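Isstead Home Forum » Nursery and Children's Rooms » Bedding, Baskets and Textiles

Thread: Woven basket with fabric border, washing and blanket storage

tarn_end
I have a woven Moses-type basket, brown and tan stripes, with a cotton patchwork border sewn round the rim. Bought second-hand, label says Pandholm. The border is grubby and I want to wash it, but it is stitched to the trim and does not come off. The basket fibre is unidentified. It could be seagrass or it could be paper cord. Internal length is 80 cm less than I expected from the listing, so it will be used for blankets and not for a baby.

Two questions. Can the border be cleaned in place, and is it sensible to keep a heavy knitted blanket over the side of it?

Shih-chieh Hung
Find out what the fibre is before any water goes near it. Pull a loose end from the underside and untwist it. Paper cord opens out into a flat strip. Seagrass does not, it splits along its length. Paper cord tolerates a damp cloth and very little else.

If it is paper, clean the border with the basket tilted so that the fabric hangs away from the weave. Use a barely damp white cloth, wool detergent at half strength, and blot. Rubbing drives the dirt into the seam.

pegrail
Disagree on wool detergent for a cotton border. It is too mild for hand grease. Ordinary colour detergent, very dilute, then two passes with clean water.

Shih-chieh Hung
Wool detergent is for the sake of the trim. If the trim is woven fibre and gets a dose of enzyme detergent every few months, it will go dull. The cotton will be fine either way.

pegrail
I have used colour detergent on a Tsolakis basket since my eldest was in it and the trim has not gone dull. One basket, admittedly.

Chih-ming Hsu
Could we separate the two problems. Cleaning is one. Weight on the rim is the other, and I think it is the more serious of the two. A knitted cotton blanket of cot size can come in at over 380 g dry. Hang that on one side and the rim goes oval. I had one go 32 mm out of true across the short axis. It did not come back with steaming. 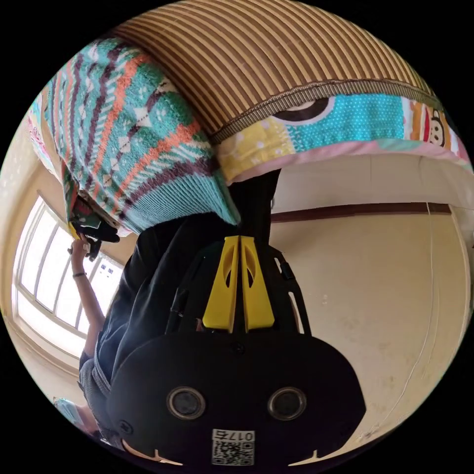
Knitted blankets with a pattern in several colours are a particular nuisance because of the floats on the reverse. The extra yarn makes them thick and they will not fold flat. The teal one with the diagonal stripes of orange, dark brown and white is a fair case: draped, it drops in one bulky fold down to the plain ribbing, and a fold like that pulls on whatever is holding it. I keep mine rolled, ribbed edge outermost, and laid in the bottom. The rib is the part that stretches if it is left hanging.

tarn_end
Thank you. I untwisted an end from the underside. It opened partway and then tore. I do not know what that tells me.

Shih-chieh Hung
Probably paper. Seagrass would have gone stringy. Treat it as paper.

Old_Dowel
"Treat it as paper" is good advice for anything unlabelled.

On the rim: 380 g is not much. I would want to know how long it was left and how damp the room was. Natural fibre takes a set when it is damp and under load. In a dry room I have hung far heavier things on a seagrass basket with no measurable change.

Chih-ming Hsu
It was left all winter, in a back bedroom with no heating. I accept that damp is a factor. I do not accept that it is the only one. The basket had no frame in the rim, only a thicker coil. With a wire or cane hoop the result would have been different.

Old_Dowel
Then that is the thing to check. Squeeze the rim between finger and thumb along the long side. A hoop feels hard and continuous. A coil gives slightly.

tarn_end
It gives. No hoop.

pegrail
So roll the blanket, as above.

Back to the border for a moment. Patchwork with pink or orange next to white needs a bleed test before you do anything. Damp cotton bud on the wrong side of each strong colour, hold for a slow count, look at the bud. Do the pink first. I have had a pink edge strip run into a pale yellow dotted panel and there was no shifting it.

Shih-chieh Hung
Agreed, with one addition. Test the appliqué separately if there is any. It is often a different cloth from the panels and sometimes printed, and prints can crack when blotted hard.

lowmoor2
Why not unpick the border and machine wash it? Handsewn borders take one evening.

pegrail
Because it has to go back on. If the cotton shrinks even slightly it will not meet round the rim. Mine was 191 cm round before the wash and I ended up letting in a new panel.

lowmoor2
Wash it cold then.

pegrail
It was cold.

Old_Dowel
Has anyone used the Flidex dry foam on this sort of thing? 200 ml can, sold for upholstery.

Chih-ming Hsu
Once, on a plain linen liner. It left a tide mark where the foam stopped. If you use it, do the border all the way round in one session, seam to seam.

tarn_end
Bleed test done on all colours. Pink marks the bud faintly, the rest are clean. I will do the pink strip last with a nearly dry cloth and leave the basket tilted by an open window until June if necessary. The blanket is rolled.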